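Section 6: Washing and Storing Your Killow Table Linen
Reading time: 2 minutes

6.1 Before first use

1. Remove all labels and wash the cloth separately. Some shrinkage is to be expected.
2. Iron on the reverse side while slightly damp.
3. Lay the cloth with the hem facing down and smooth it from the centre.
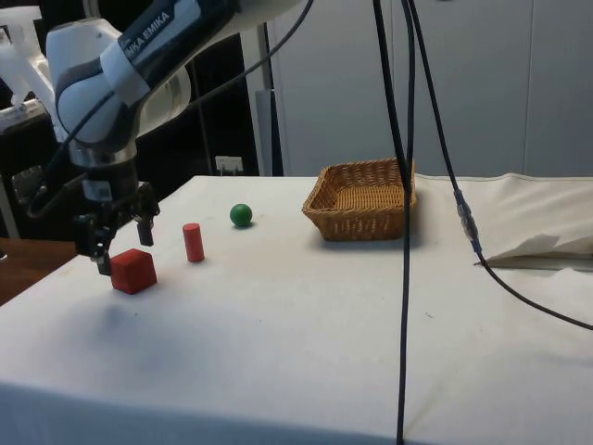
6.2 Daily care

1. Shake the cloth out of doors after each meal.
2. Blot spills at once with a clean, dry towel. Do not rub.
3. Place a felt pad under any basket or dish with a rough base.

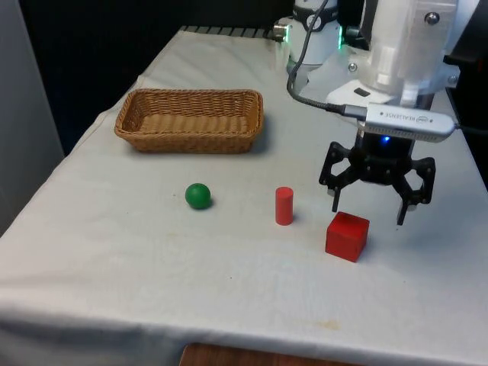
Fig. 7. White cloth with wicker basket, ball and cylinder.

CAUTION: Do not use chlorine bleach. It weakens the fibres and will void the Mevham guarantee.

6.3 Storage

1. Wash and dry the cloth fully before putting it away. Starch should be rinsed out.
2. Roll the cloth on a tube. Folded linen may crease permanently.
3. Cloths kept for occasional use, such as those brought out in December, should be aired twice a year. 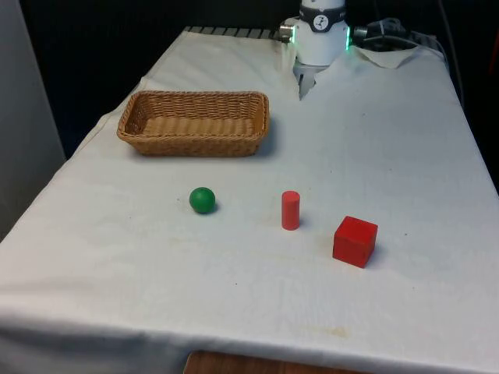 Fig. 8. Cloth laid on table, with basket.

NOTE: Replacement felt pads may be ordered from Drellen under part number 364.

Comments

linenpress: Does this apply to the 150 cm round cloth as well?

hobb_k: I rolled mine as advised and the crease down the middle has nearly gone.

tansy: Part 364 is out of stock again.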